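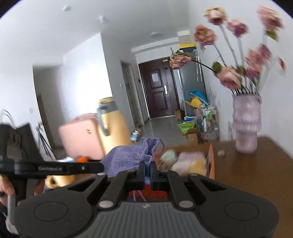 **습도계바늘** | 원글

개봉한 감자칩의 보관 조건을 정리하는 중입니다. 대상은 Karam 굵은소금맛 165g 봉지이고, 한 번에 다 먹지 않고 사흘에 나눠 먹는 경우를 가정합니다. 용기는 Bullavetti 클립식 밀폐용기, 건조제는 실리카겔 알갱이 100g입니다. 알갱이가 칩에 직접 닿는 게 싫어서 사진의 연보라색 니트 조임끈 파우치에 담아 용기 안에 넣을 계획인데, 편물 조직이 촘촘해서 알갱이가 빠질 것 같지는 않습니다. 입구 쪽은 주름이 잡혀 있어 끈을 조이면 막힐 것으로 봅니다.

질문은 다음과 같습니다.

- 니트 주머니가 흡습 속도를 의미 있게 떨어뜨리는지
- 건조제를 칩 위에 두는 것과 바닥에 두는 것의 차이가 있는지
- 이미 눅눅해진 칩을 되살린 뒤 같은 용기에 넣어도 되는지

용기 안에는 Farkcombe 소형 습도계를 같이 넣습니다. 교정은 포화 소금물로 했고 오차는 2% 이내입니다. 주방 습도는 장마철 기준으로 꽤 높은 편입니다. 봉지째 집게로 집어 보관하는 방법은 전에 해 봤고 이틀째부터 식감이 무너져서 제외했습니다.

---

**튀김온도**

첫 번째만 답합니다. 주머니 재질은 거의 영향이 없습니다. 편물은 공기가 통하고, 이 정도 부피의 용기에서는 확산 거리가 짧습니다. 병목은 용기 뚜껑의 패킹입니다. 패킹이 새면 건조제를 얼마를 넣어도 바깥 공기를 말리는 꼴이 됩니다. 빈 용기에 습도계만 넣고 하룻밤 두었을 때 수치가 외부를 따라가는지부터 확인하세요.

---

**과자공정**

재질 영향이 없다는 데는 동의하지 않습니다. 실의 종류를 모르는 상태에서 할 말이 아닙니다. 면이나 모 계열이면 실 자체가 수분을 잡고 있습니다. 주방에 걸어 두던 주머니를 그대로 넣으면 처음 몇 시간은 건조제가 칩이 아니라 주머니를 말립니다. 합성사면 무시해도 됩니다. 원글님, 섬유 혼용률 표시가 있습니까?

그리고 냄새 문제가 있습니다. 세제 향이 남은 천을 밀폐용기에 넣으면 칩에 옮습니다. 기름이 있는 식품이라 향을 잘 붙잡습니다. 섬유유연제는 특히 오래갑니다.

---

**습도계바늘**

표시 없습니다. 라벨이 원래 없는 제품입니다. 세탁은 무향 세제로 한 번 했습니다.

패킹 시험은 오늘 밤에 하겠습니다.

---

**튀김온도**

@과자공정 실이 잡고 있는 수분의 양을 생각해 보면 됩니다. 작은 주머니 하나의 무게에 흡습률을 곱해도 실리카겔 100g의 용량에 비하면 작습니다. 초기 지연이 생길 수는 있어도 사흘 보관의 결과를 바꾸지는 않습니다.

---

**과자공정**

총용량 얘기가 아니라 초기 속도 얘기입니다. 칩은 개봉 직후에 가장 건조하고, 그때 용기 안의 공기가 습하면 표면이 먼저 먹습니다. 표면이 먹으면 씹는 첫 소리가 죽습니다. 나중에 건조제가 다시 빼 가더라도 그동안은 눅눅한 과자입니다. 주머니를 미리 말려 두면 끝나는 문제라 길게 다툴 일은 아닌데, 영향이 없다고 쓰면 읽는 사람이 그대로 넣습니다.

---

**봉지파**

용기로 옮기는 단계 자체가 손해라고 봅니다. 원래 봉지는 알루미늄 증착 필름이라 빛과 수분 차단이 플라스틱 용기보다 낫습니다. 남은 공기를 눌러 빼고, 입구를 두 번 접고, 열접착기로 다시 붙이면 됩니다. Clanderance 휴대용 접착기를 2,000원에 샀는데 그걸로 충분합니다. 건조제는 필요 없습니다.

---

**튀김온도**

그 접착기 저도 있습니다. 온도가 낮아서 접힌 부분과 봉지 뒷면의 이음매가 만나는 자리에서 샙니다. 그 자리는 필름이 여러 겹이라 열이 안쪽까지 못 갑니다. 물속에 넣고 눌러 보면 기포가 올라옵니다.

---

**봉지파**

이음매 구간은 천천히 두 번 지나가면 붙습니다. 건전지가 약해졌을 때 기포가 나옵니다. 새것으로 갈고 다시 해 보시길.

공기를 너무 세게 빼면 칩이 부서지는 단점은 인정합니다.

---

**습도계바늘**

접착기도 후보에 넣겠습니다. 다만 하루에 두세 번 꺼내 먹는 패턴이라 매번 접착하면 봉지가 점점 짧아집니다. 마지막에는 손이 안 들어가는 게 아니라 봉지를 가로로 자르게 됩니다.

---

**산패주의**

습도만 얘기하고 있는데 개봉 후에는 산소와 빛도 봐야 합니다. 실리카겔은 산소를 잡지 않습니다. 투명 용기를 창가에 두면 바삭한데 쩐내가 나는 칩이 됩니다. 사흘이면 보통 문제가 안 되지만 어두운 찬장에 두는 것을 권합니다. 탈산소제는 자주 여는 용기에서는 금방 소진되므로 의미가 적습니다.

예전에 Luzius Plattner라는 분이 튀김과자 보관 글을 연재했는데, 거기서도 습도와 산패를 따로 기록하라고 했습니다. 지금은 블로그가 닫혀서 링크는 못 드립니다.

---

**과자공정**

두 번째 질문, 건조제 위치. 수증기는 섞이는 속도가 빨라서 위아래 차이는 작습니다. 실용적인 이유로 위를 권합니다. 바닥에 두면 칩 부스러기와 기름이 천에 묻고, 기름 먹은 편물은 세탁해도 냄새가 남습니다. 위에 두되 칩을 누르지 않게 용기 벽 쪽으로 붙이세요. 끈 고리가 있으면 뚜껑 안쪽에 접착식 고리를 달고 거는 방법도 있습니다.

---

**습도계바늘**

고리가 있어서 거는 쪽으로 해 보겠습니다. 뚜껑과 칩 사이 여유가 얼마나 되는지 재 봐야 합니다.

---

**튀김온도**

세 번째. 되살린 칩은 완전히 식힌 다음 넣어야 합니다. 오븐 100도에서 넓게 펴고 색이 변하기 전에 꺼내세요. 뜨거울 때는 오히려 물렁하고 식으면서 굳으니 뜨거운 상태에서 판단하면 과하게 굽습니다. 전자레인지는 부위별로 편차가 커서 추천하지 않습니다.

---

**봉지파**

전자레인지도 종이타월 깔고 짧게 끊어 돌리면 됩니다. 오븐 예열하는 전기로 새 봉지를 사는 게 낫습니다.

---

**Ayman Khasawneh**

가입하고 글은 처음 씁니다. 한국어가 어색할 수 있습니다. 되살린 칩과 새 칩은 섞지 마십시오. 제가 해 본 결과로는 한 번 가열한 칩에서 쩐내가 먼저 났습니다. 같은 용기에 넣으면 어느 쪽에서 나는 냄새인지 구분이 안 됩니다. 양념이 있는 맛은 더 나쁩니다. 설탕이 들어간 시즈닝은 가열하면 끈적해집니다.

---

**산패주의**

동의합니다. 재가열분은 그날 먹는 것으로 처리하세요.

---

**습도계바늘**

패킹 시험 결과입니다. 빈 용기에 건조제 없이 습도계만 넣고 하룻밤 두었습니다. 저녁에 주방 습도가 올라갔는데 용기 안쪽은 거의 움직이지 않았습니다. 변화폭이 습도계 오차 2% 안이라 새지 않는다고 판단합니다.

주머니는 실리카겔을 담기 전에 건조제 통에 하루 넣어 두기로 했습니다. 과자공정님 의견 반영입니다. 튀김온도님 말씀대로 차이가 없을 수도 있으므로, 다음 봉지에서는 말리지 않고 넣어서 초기 몇 시간의 곡선을 비교하겠습니다.

---

**튀김온도**

비교하실 거면 용기를 여는 횟수와 시각을 맞추세요. 여닫을 때 들어가는 습기가 주머니에서 나오는 양보다 클 겁니다. 그게 안 맞으면 곡선을 겹쳐 봐야 아무것도 안 나옵니다.

---

**과자공정**

그건 맞는 말입니다. 첫 여섯 시간은 아예 열지 않는 조건으로 하세요. 칩 양도 같아야 합니다. 새 봉지를 뜯자마자 전량 넣는 게 제일 간단합니다.

---

**봉지파**

같은 날 뜯은 봉지 하나는 접착기로 붙여서 옆에 두시죠. 대조군 없이 용기가 이겼다고 하면 인정 못 합니다.

---

**습도계바늘**

봉지 안에 습도계가 들어가면 공기를 뺄 수가 없어서 봉지 쪽은 무게 증가로만 재겠습니다. 주방 저울 분해능이 1g이라 부족하면 저울부터 구해야 합니다. 165g짜리 두 봉지 사 두었고, 기록은 이 글타래에 이어서 올립니다.

---

**봉지파**

0.1g 저울 없으면 하지 마세요. 1g 단위로는 눅눅해진 것도 잘 안 잡힙니다.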